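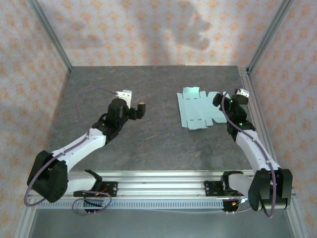
Selma Milošević was still in her apron when she let me in, and she had the kettle on before I'd found somewhere to put my bag. She makes soap and bath salts under the name Clilum, in what used to be the double garage of her house, but it was the boxes I'd come to ask her about. Anybody who has bought a bar from her at the Saturday market remembers the box.

"People keep them, which I find very flattering," she said, pouring. "A lady told me she has her grandmother's buttons in one, and another has her kids' baby teeth. I spent months on the soap and they write to me about the cardboard!"

The first ones were bought in, plain white, from a supplier who wouldn't sell her fewer than 3,000. She still has a good many of those under the stairs. They were a touch too long for the bar, so everything rattled, and she spent a whole winter stuffing the ends with tissue paper. Then her neighbour Faustine Cordier, who had worked for years in a print shop, sat down at the kitchen table one night with a cereal packet and a ruler and showed her how a carton is drawn.

"She pulled the packet apart at the glue and laid it out flat, and I thought, well, it's a dress pattern. I've sewn all my life. You've got your panels and your flaps and the little tabs that tuck in, and if you're a millimetre out on one you'll be cursing it on all the others."

I asked how many goes it took to get it right, and she laughed for quite a while. The early tries were cut by hand with a craft knife on the back of an old calendar. One wouldn't close. One closed beautifully and couldn't be opened again without tearing it. Faustine's advice was always to fold it slowly, and to go over each crease with the back of a spoon before bending anything, and Selma still does this, with the same spoon.

The colour was a longer argument. Her daughter favoured grey, Faustine liked a natural brown, and Selma held out for light blue, the colour of her mother's laundry cupboard. These days the blanks come to her flat, 1,000 at a time, and she folds them in the evenings with the radio going.

"I like them best flat, if you want to know. They sit so neatly in the carton. Once they're folded they take over the whole house, and my husband can't find the dining table."

She's working on a taller one now for the bath salts, and the bottom keeps dropping out.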